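I've been thinking about thread since I got into bed, so I've turned the lamp back on and I'm writing this with the blanket around my shoulders. The course begins in the morning, four sessions in the Pillay Building, and I drove 230 kilometres this afternoon to be here for it, with the cricket on until the radio gave out past the wheat silos. The motel is fine. It has a kettle, a bedspread the colour of weak tea, and a desk lamp I can bend right down over my hands, and I've been doing just that for most of the evening.

I brought a skein of black thread from home and the old leather handbag Mum gave me, the one with the torn lining, and I've been practising my square knots on the strap. Right over left, left over right, and don't let it slide. It was Mum who first taught me to sew, on tea towels at the kitchen table, and she was a terror about tension. If the cloth puckered she would hand you the unpicker without a word and go on shelling peas. I must have been the only student in my year who already knew that pulling harder doesn't make it neater.

But it's been a long while between wounds for me. At the clinic it has been mostly ears and blood pressure and little ones with coughs, and when a gardener came in before Christmas with his forearm laid open I heard myself say I'd fetch someone. I've thought about that more often than I'd like. He was very nice about it (he brought us zucchini afterwards, so many zucchini) but I could feel my face going red as I walked down the hall.
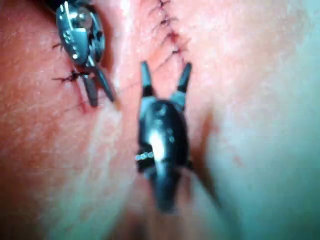 What I want out of these few days is quite small, really. I'd like to place a stitch, look at it, and not want to take it out again. I'd like my ends to be the same length, or near enough. I reread my old notes before I left and they're full of underlining, "EVERT THE EDGES" three times on one page, and a drawing of a needle going in at a right angle that looks more like a fish hook stuck in a pillow. There's a tea ring on the page about spacing. I remember the kitchen I made that ring in, and the flatmate who was always frying onions, but not a word of the page itself!

Anyway, lamp off. The strap of Mum's handbag now has a good long row of knots along it and I don't suppose it will ever be a handbag again.
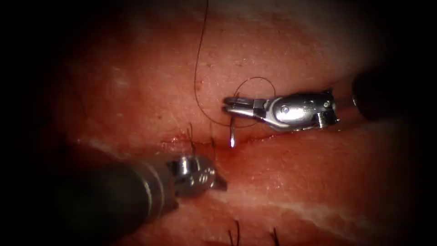

Pillay Building, Tuesday, March 3, 2020

Well, what a day, and my eyes are so tired that I've had to make my handwriting bigger. I got there too early, of course, and sat on the front steps with a cheese scone from the bakery opposite, and a tall man with a bicycle helmet sat down beside me and asked if I was nervous as well. That was Tadeusz Śliwiński, and we stuck together for the rest of the day like children on an excursion.

Estela Aravena ran the morning. I'd expected somebody stern and she's not a bit like that. She has a lovely low voice and she talks about the needle as if it were a slightly stubborn pet. Let it go where it's curved to go, she kept telling us. It already knows the way round, so you only have to turn and not shove. I wrote that on the inside of my wrist in biro at morning tea and it has since washed off, so I'm putting it in here.

We spent such a long time just looking before anyone tied a thing. Where does the cut begin, where does it end, are the edges clean, which side is sitting lower. She said most of us are in such a hurry to start that we put the first stitch wherever the needle happens to be. Guilty! I have done exactly that with curtains, with a christening gown, and once with a patient's chin.

The thing I'd forgotten altogether is how much of the work is looking after the slack. There's the needle, and you watch that, naturally, and all the while the rest of the thread is off making loops of its own. Mine caught on everything in the first hour. Tadeusz's did too, and at one stage he said something in Polish that didn't need translating. Estela came past, lifted the loop clear for him and said to keep the long side long and the short side short and to know at all times which was which.

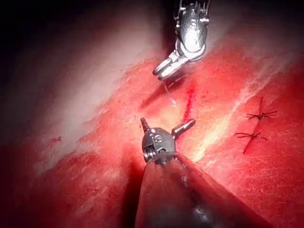 Two knots in and holding on the right. The middle one still open, with the thread just to the left of the top of it.

Lunch was in the courtyard, egg sandwiches and those tiny mandarins, and I had two cups of tea because I'd been too shy to put my hand up for water all morning. Somebody's phone went off with a rooster noise. Tadeusz told me he used to repair shoes with his uncle and that he'd give a great deal to be allowed a shoemaker's awl, just for a minute. I told him about Mum's peas. He asked whether she was still sewing, and I said no, but she still inspects my hems.

In the afternoon it was interrupted sutures, one after another, each one its own little affair with its own knot. I like them so much better than a running stitch and I've been trying to work out why. I think it's the forgiveness in them. If one is poor you can snip that one and leave its neighbours alone, whereas with a running stitch your mistake goes the whole length with you. Estela likes to put one in and then halve the distance, and halve it again, so the gap closes up evenly and you never end up with a spare bit of edge at the finish. Mum did the same thing with pins on a sleeve! I nearly laughed out loud.
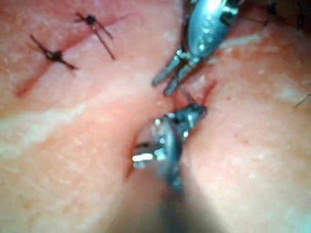
And I did get one, quite late on, that I was pleased with. The edges came up to meet each other and just sat there touching, not pinched, with the knot lying off to one side where it belongs. I sat back and looked at it for so long that Estela thought I was stuck. The next one was dreadful, too tight, a proper little pucker, and I had it out again before she could get round to me. The one after that was middling.

My neck is sore and there's a dent in my finger from the scissors. I've rung home, and the dog has eaten part of a sponge. There's a bus shelter outside the motel with a moth the size of my palm on it, and I stood looking at that for a while too before I came in, since looking seems to be what I'm doing this week.

Tomorrow is corners and flaps, and I've no idea how I'll go with those. I've bent the lamp down again and there's still a bit of strap left. 20 minutes and then bed, truly.

Filed under: Diary, Learning Things Again, Needle & Thread

3 comments

Marnie: Oh, the zucchini gardener! I hope you get another chance with him, though for his sake perhaps not. My mother was an unpicker mother too.

T. Śliwiński: I confirm the word in Polish. Please do not ask Estela what it means, I think she knows.

quiltinginthe_shed: Halving the distance is how I baste a border, and I've never once thought of it as medical. How did the corners go? We always mitre ours but I don't suppose you can do that on a knee.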